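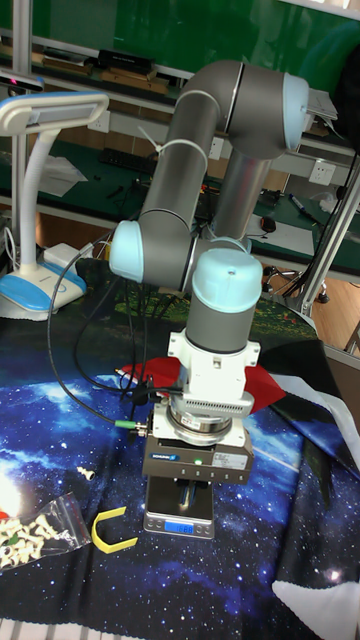 The arm, with its pale blue caps, over the tabletop.

About Jelard

Jelard teaches evening and weekend classes in bookkeeping, business writing and spoken English to adults who already have enough to do. We opened in 2000 above a carpet store, with 20 chairs and a kettle, and our first class was attended by four people, one of whom had come about a carpet. She stayed for the whole term and passed.

The name doesn't mean anything. Our founder, Ebere Effiong, wanted something short enough to fit on the door, and the other candidates, Eveck and Fanomeck, were voted down by the people who would have to say them on the phone. Fanomeck lives on as the name of our filing system, where it frightens new staff.

How we teach

Classes are small and start on time. We give homework and we do read it, including the parts written on the bus. Most of our students have jobs, kids or both, so nothing runs past nine at night, and the Saturday group gets a proper break at eleven with coffee that has improved a great deal over the years.

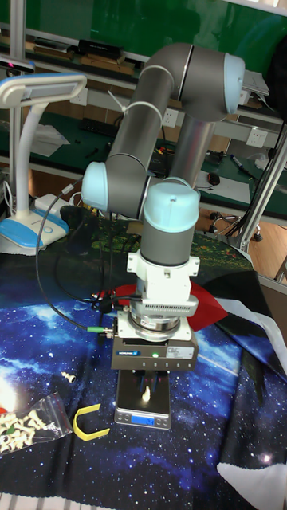
We don't promise to change your life. A bookkeeping course will teach you to keep books, and if your life changes afterward we'll be pleased to hear about it, ideally in a well-organized letter with the date at the top. Over 300 people have finished the full course so far. A few of them now run firms that send us their own new hires, and two have written in to correct the punctuation on our brochure. They were right both times.

Our teachers come from ordinary working backgrounds: payroll, shipping, local newspapers, one long stretch in insurance. We ask every one of them to sit through somebody else's class before giving their own - the Görtz rule, named after the old textbook that first suggested it and that we otherwise no longer use. 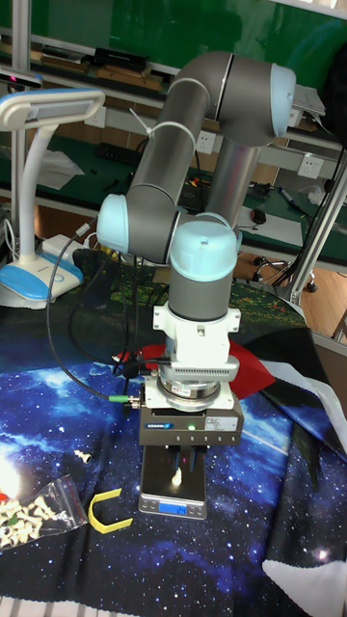
Joining a class

New terms begin in January and again after the summer. There is no entrance test. There is a form, one page long, and a deposit of $50 that comes off your fees. Call the office in the afternoon if you have questions, as mornings are when we answer the ones from the day before.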